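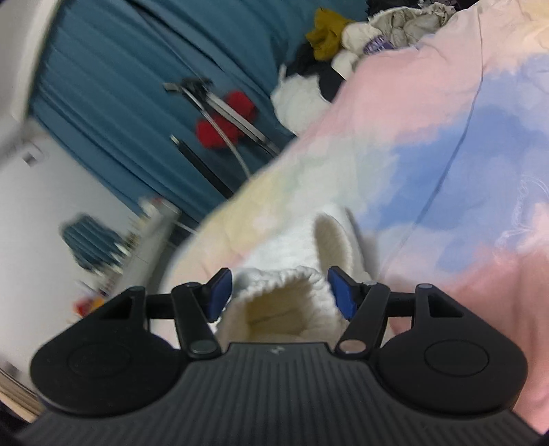
The Clean Pile

Emiko Kubo has a rule about laundry: it can sit on the bed all afternoon, but it has to be off by the time anyone wants to sleep. In her apartment in Plenden, the bed is the only surface wide enough for sorting. The kitchen table seats two. The couch belongs to the dog.

"I dump everything out and start with whatever is on top," she says. "My mother sorted by person. I sort by what annoys me most."

What annoys her most is the small stuff. Towels take seconds. Shirts go on hangers. The thick, bunchy things — slippers, lined socks, anything with a gathered rim — have to be turned right side out, matched and found a home.

Bornley, the laundry service where she worked for 22 months, taught her a different approach. Orlando Muñoz, who ran the folding floor there, had new hires work on a light, plain sheet. Kubo ignores that at home. Her bedspreads are all patterned and she has no plans to change them.

"Orlando would hate my bed," she says.

Muñoz, reached by phone, did not disagree. A busy pattern slows down matching, he said, and white items are easier to find on a dark color. He also said most people fold too early. Thick fabric holds moisture at the seams, so he gives it another hour lying flat, with the opening pulled wide.

Elisa Galli does her folding in Sundaram, in a house with three children, and she has given up on pairs. Each child gets an open bin. Socks go in as they are. She started in January and says mornings are no worse than they were.

"They find two that are close enough," she says. "I wasn't going to win that one."

Kubo still matches hers. On the afternoon I visited, the job took her through one long radio program and part of another. She put the shirts away first, then the towels, and carried the small things to the dresser in both hands. Two socks stayed behind on the pillow. She looked under the bed for the others, came up with a hair tie, and put the socks back in the hamper for next time.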